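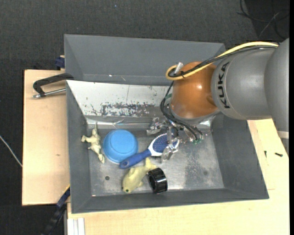

Figure 2. The bin at the start of a clearing trial, with the gripper over the hairbrush.

4.2 Clearing a bin of mixed household objects

Tidying loose things out of a container is often listed among the chores that machines have more or less mastered. We chose it for that reason. If the claim holds anywhere, it ought to hold for a metal bin, a fixed arm and a handful of objects that a small child could sort before breakfast.

Each trial began with five objects in the bin. In the trial shown in Figure 2 these were a toy animal, an upturned blue bowl, a hairbrush, a yellow fish-shaped toy and a black ring-like cylinder. The arm had to lift them out one at a time and set each down on the far side of the table. A lift counted only if the object left the bin and stayed in the gripper until it was put down. We ran 80 trials with the Mao planner and 20 with the older Heronine planner, which we kept as a baseline. Objects were tipped in by hand and left as they fell, except that a trial was restarted if anything landed outside the bin.

Mao removed at least one object in 91 per cent of its trials. We report the number with some reluctance. It is the measure used in most earlier work on this task, including our own (Murthy and Makhubela), and it says very little about whether the chore got done. A person who takes one thing out of a cluttered sink and walks away has not washed up. Scored on whole bins, the result is far less cheering, and most runs ended with something still lying on the metal.

The bowl was the worst offender. Turned upside down, it offers the fingers a smooth outer wall and a raised ring round the base, and the planner tended to go for the ring. Sometimes this worked. More often the bowl slid until it met the side of the bin, where there was no longer room for a finger behind it. A human hand would tilt the bowl up by its rim without any thought at all. Neither planner has a tilting move, and adding one for this bowl alone would only hide the problem.

Crowding caused a second kind of failure. In Figure 2 the brush handle passes just under the edge of the bowl, while the yellow toy lies below the handle with its tail up beside it. Pulling on any one of these may shift its neighbours, and the planner makes its choice before that happens. It looks again only after a failed lift. Joo and Thaweesak suggest looking again after every contact. We tried this in a short run in November and found it slow enough that an onlooker asked whether the arm had been switched off.

We should also be plain about how kind the setting is. The bin does not move. Its walls slope outward, which leaves more room for the wrist than a kitchen drawer or a shop-floor crate would. Nothing in our set is fragile, sticky or full of liquid. The Sastanholm trials reported by Yang used deeper crates and did worse than ours on every measure, and we see no reason to treat their result as the odd one out.

Dadberg, who supplied the planning software, regard the lift rate as fit for use in homes. We do not share this view. A machine that needs someone standing by to finish the job has saved that person very little, and we did not once feel able to leave the room during a trial. Section 4.3 repeats the test with the bowl removed.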